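# Counter Intelligence: the back row and how it got there

Speaker notes, K. Peng. Oct 9, 2021. Room is the long one with bad sound, so slow down.

**Opening (2 min)**

Wait for the chairs to stop scraping.

Hi, I'm Kai-wen Peng. I spend my working life telling people where to put the flour, and at home I keep my flour in a bag with a clothespin on it. Pause. If they don't laugh, move on, the clothespin comes back later.

What I want to talk about is the strip of counter between the chopping space and the wall. Everyone has one. Mine is 9 inches deep and has been fully occupied for as long as I've lived there. I call this strip the back row, like the back row of a school bus, and for the same reasons.

**How things get to the back row**

Nothing is ever put there on purpose. You set down the sugar while you look for a spoon. The sugar likes it. A week later the sugar has friends.

Tell the Tapsell story. Short version! Last time it ran long and I lost the man with the sandwich. The Tapsells (street, not family - explain this) redid a kitchen with 282 inches of cabinet shelving. We measured it, so I can say that with a straight face. In June I went back, and the shelves held wine glasses and a fondue set, and every single thing they ate was standing against the backsplash.

I asked why the oatmeal wasn't in the oatmeal cupboard. "Because then we'd have to open it." I have thought about this sentence more than I have thought about some relatives.

**The four kinds of resident**

Go quickly. People will want to write these down and they don't need to.

1. *The daily worker.* Coffee, kettle, toaster oven. Has earned its spot. Leave it alone.
2. *The nice canister.* Bought as part of a set. The rest of the set is in a box somewhere. Usually holds tea, sometimes holds batteries.
3. *The see-through one.* Contents beige. Owner sure what it is. Guests less so.
4. *The box that should be in the pantry.* Cereal, always cereal. Too tall for the shelf, so it stands at the end of the row like a bouncer.

Ask for hands on number four. Mine goes up too.

**Labels, or why I gave up**

I used to hand out labels with every job. Odholm printed them for me, 900 to a box, very handsome, and I bought the box. I still have most of it. The label goes on the jar, the jar gets refilled with something else, and now the jar is lying to you in a nice typeface.

So, clear sides or nothing. If you can't tell rice from couscous at arm's length, a label will only help until the next trip to the store. Strip of masking tape and a marker if you must. It looks terrible, so you'll change it.

**Jurnar versus Pivivum (skip if behind)**

Both make canister sets. Jurnar lids lift off, Pivivum lids clamp. I have strong feelings on this, and the short form is that a clamp lid needs two hands and you've got an egg in one of them.

**What I tell people to do**

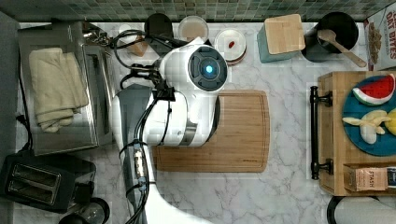
Keep the back row. I know, I came all this way. But a row against the tiles is a perfectly good place for food you reach for before you're fully awake, and clearing it out just means it grows back with worse things in it.

Rules are few:

- One row deep. A second row is how you end up owning three cinnamons.
- A teal canister with a bamboo lid may stand next to a cereal box. They don't have to match - they aren't getting married.
- The wooden spoon can live in a pot. If the pot is also needed for soup, get the spoon a different pot.
- Cutting board stays out, in front, with open counter beside it. You want a place to put the onion and another place to put the onion skins.
- Cords go toward the wall. I say this every year and every year I go home and look at my own.

Someone will ask about marble. Yes, it stains. Yes, beet juice. No, I don't know your countertop guy.

**The money slide (no slide, just say it)**

The Tapsell Street job ran 4,000 dollars in cabinet inserts: pull-outs, risers, a spice drawer with a gentle slope. The thing they liked best was that I moved the toaster oven to the left, so it stopped being in the way of the cutting board. I didn't bill for that. I've regretted it ever since.

**Close**

Clothespin callback. Hold up the bag of flour (PACK THE FLOUR, double bag it, remember the train).

Say thanks, take questions till they flick the lights. If it's the woman with the breadbox again, give her five minutes and then offer her the rest of the Odholm labels.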